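The room at the end of the corridor

The bed was the first thing he bought when he moved to Braseta in March, and he tells me this with some pride. "I slept on the floor for 22 nights," he says. "After that I thought, now I am a person who needs a bed." He paid 2000 for it, with delivery, to a small shop called Gemeo, and he carried the parts up the stairs by himself.

I wanted to speak with him because I am writing on how people live when one room must do the work of three. He sleeps in this room, he repairs small things in it, and he keeps in it what he cannot keep elsewhere. He answered all my questions in a patient way, and a few times he corrected my notes.

About the wall he has not much to say. It is white, it was white when he came, and he likes it bare. "In my last place there was a calendar, a clock, a picture of a waterfall. I was tired only from looking." The sheet he chose himself. He looked for a green that is not strong, and found it on the second visit to the market in Prindovico.

Then we come to the box. I ask if it always lives on the bed.

"It lives where there is a place," he says. "A box for masks is a good box. The cardboard is strong. I would not throw away such a box."
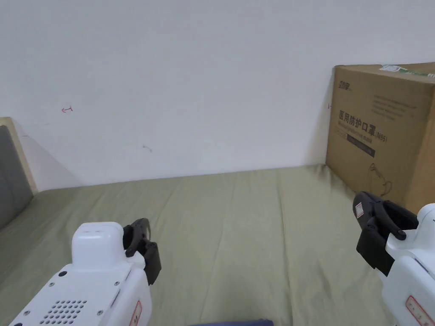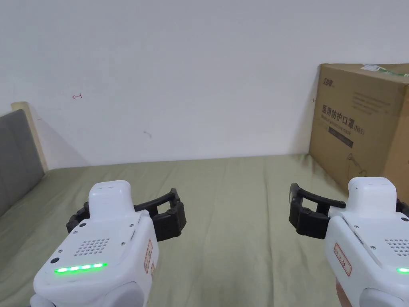
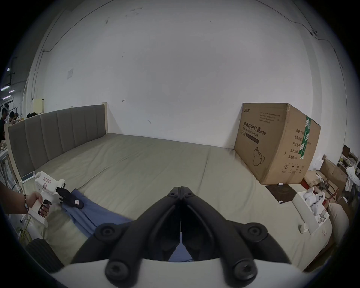
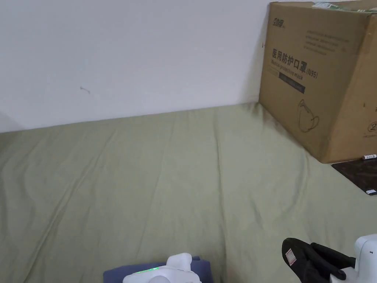

He does not agree with the people who say that a bed should be used for sleeping only. For him it is also the largest table in the home. When he folds clothes, he folds them there, and when he sorts cables he spreads them there also, before they go back to the shelf. "My mother would be angry," he says. "But my mother has four rooms."

I ask which part of the day is the most difficult. He thinks for a while before he answers.

"The evening, when I am tired and the bed is full. Then I must decide where each thing goes. Sometimes I decide badly, and in the morning I look for the scissors one hour."

He has tried to follow a system. A friend gave him a booklet from Sitthichai, a company which sells storage boxes, and he read it two times. The advice was to give every object an address. He found this idea beautiful, but he stopped after the first shelf. What stayed with him is one smaller rule: nothing goes under the pillow.

Before I leave, I ask what he would change if he had more money. He would like a second shelf, deeper than the first, and a lamp that bends. The bed he would keep.

2018-12-19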